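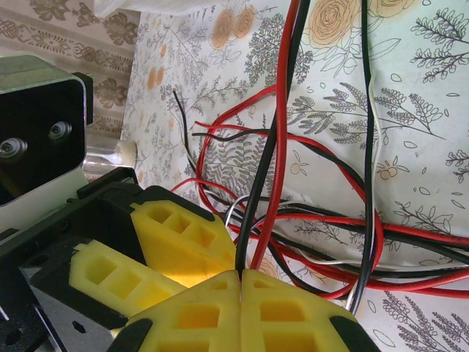 Cable and small electrical recycling at Betholm: frequently asked questions

Which wires do you accept?
Any insulated copper or aluminum wire, in any color. Extension cords, chargers and leftover house wiring can go in the same bin.

Do I need to strip the insulation?
No. Stripped and unstripped wire are weighed separately – bare copper is paid at the higher rate.

Can I leave the plugs on?
Yes. Loads with more than 5 percent plugs and connectors by weight are graded as mixed.

Is there a weight limit?
Household customers may bring up to 60 pounds per visit. Loads over 400 pounds go to the Rallis yard and must be booked in advance.

What is not accepted?
Oil-filled cable, fiber-optic cable and anything with a battery attached. Remove batteries at home and tape over the terminals.

How am I paid?
By check or bank transfer. Photo ID is required for both.

Who do I contact about a disputed weight?
Write to Gudrun Hedlund at the Betholm office and include the ticket number. Tickets issued before June are archived and take longer to retrieve.

Rates last revised October 2024.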